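Review: Petchrat Bench Practice Code for Two-Arm Garment Handling, second issue
Reviewed for the Nirnwood equipment panel by Uthai Kongkaew

Scope of this review

The Petchrat code sets out good practice for small teams running two-arm robots at table height on clothing and household textiles. It is sold as a printed binder with a set of wall cards and a blank log book. The panel was asked whether it should replace the Gotomier house rules now in use at Nirnwood. The binder was read in full and applied to garment work from Monday to the end of one working week in September.

Gripping and release

Part 2 is the strongest section. It requires the operator to take cloth by a fold or a doubled edge wherever the garment allows, and to keep buttons, zips and badges out of the jaws. Closing force is to be set on a scrap of similar fabric before the garment itself is handled. The code also asks that the first lift of any new garment be made at reduced speed, with the wrist view open on the operator's screen. Dark fabrics receive a paragraph of their own, as folds in them are hard to judge on a monitor, and a plain pale background is advised.
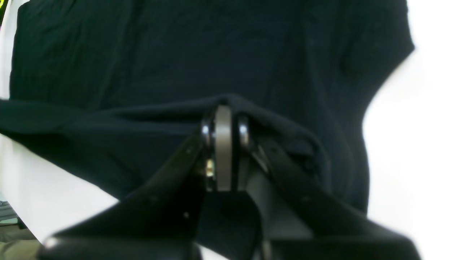 Layout of the table

Part 3 deals with the work surface. The code calls for a clear margin of 50 mm between the garment and any object not needed for the task. Personal items, drinking vessels and plants should be kept off the table altogether. Cables are to be tied back along each arm, with enough slack for full travel, and must not cross the area in which cloth is moved. Power strips should be placed behind the table, with the switch in plain sight.

These rules are sensible, and the wall card that summarises them is clear. The panel would have welcomed more on floor cables, which are given a single sentence. The Gotomier rules are fuller on this point and require a check of the floor at the start of each session.

For large garments, the code states that both arms should hold before either one pulls, and that tension should be applied along an edge and never across a sleeve. Patterned cloth is recommended for training new operators, the stripes or checks making it easy to see when a garment has been drawn out of square. 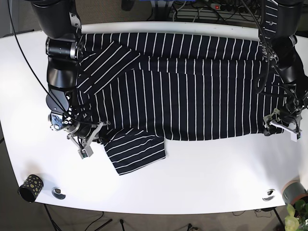
The two arms must be named from the robot's own side, so that "left" has one meaning in speech, in the log and on the screen. Staff at Nirnwood had been using both conventions, and this rule alone removed a regular source of confusion. It should be adopted whatever is decided about the rest of the binder.

Records and stopping

Part 4 is less satisfactory. The log book asks for 7 entries per garment, among them fabric type, grip point and the name of the person at the stop button. Operators found this reasonable in the morning and burdensome by late afternoon. The Prunness log sheet, which the panel reviewed earlier, gathers the same information with 4 entries and a space for remarks.

The stopping rules are sound. Any person in the room may call a stop, and work may resume only when the operator has looked at both grippers directly. A corner held by its very edge is to be treated as a poor grip and taken again before the arm travels.
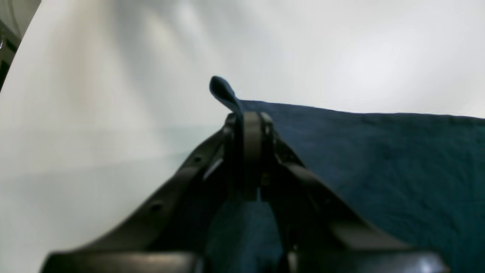
The code is silent on how often fingertip pads should be inspected. It says only that worn pads must be changed. In the panel's view an interval should be given, and the present Nirnwood practice of inspection after 400 closures should remain in force until the publisher supplies one.

Presentation

The print is of good size and the language is plain. The index omits several terms used in Part 3, and the rings of the binder do not close evenly.

Recommendation

Adopt Parts 2 and 3, together with the stopping rules in Part 4. Retain the Gotomier floor check. Use the Prunness log sheet in place of the supplied book. Comments from operators should reach the panel by Friday.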